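Home | Visits | Projects | Archive | Contact

Up the Skudolden tower before it opens

I've wanted to get onto the Skudolden site ever since the first crane went up, and in January I finally wangled a spot on one of the contractor's walk-rounds. There were 14 of us, all in borrowed boots, and mine were a size too big, so bear with me if I sound grumpy about the stairs.
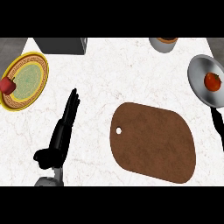 We met at the Kustel site office by the ferry landing, where Omar Srour, the project manager, gave us the safety talk and a very strong coffee. He's been on the job since the piling and he clearly loves it! The tower is a lookout with a ramp that winds up the outside and a glass-floored deck at the top, and he talked about the foundations for so long that somebody had to point at the clock.

Then it was hard hats on and over to the base. The hoist was out of action for its inspection, so we walked – 300 steps, up the emergency stair in the core. I stopped at landing 7 and pretended to look at the pipework. (The pipework is very tidy, by the way.)

The best part for me was the ramp. Eremer made the steel sections in their own shop and brought them in by barge, and you can put your hand right on the joints where they were bolted up. Elfriede Fröhlich, who ran the lifting for them, told us they lost 13 days to wind and spent most of them playing cards in the canteen. She also said the last section went in a hair tight and they had to wait for a cold morning to get it to drop. I could have listened to her all afternoon.

The deck had no glass in it yet, just plywood and a lot of orange netting, so I can't tell you if my knees would hold up on the real thing. The view over the harbor is huge though, even with low cloud. We got ten minutes up there and it was freezing.

Going down was quicker. Afterward a few of us had fish soup at Saarinen, the cafe across the road, and argued about what the tickets ought to cost. I've put my name down for the next walk-round, once the glass is in, and I'm bringing my own boots.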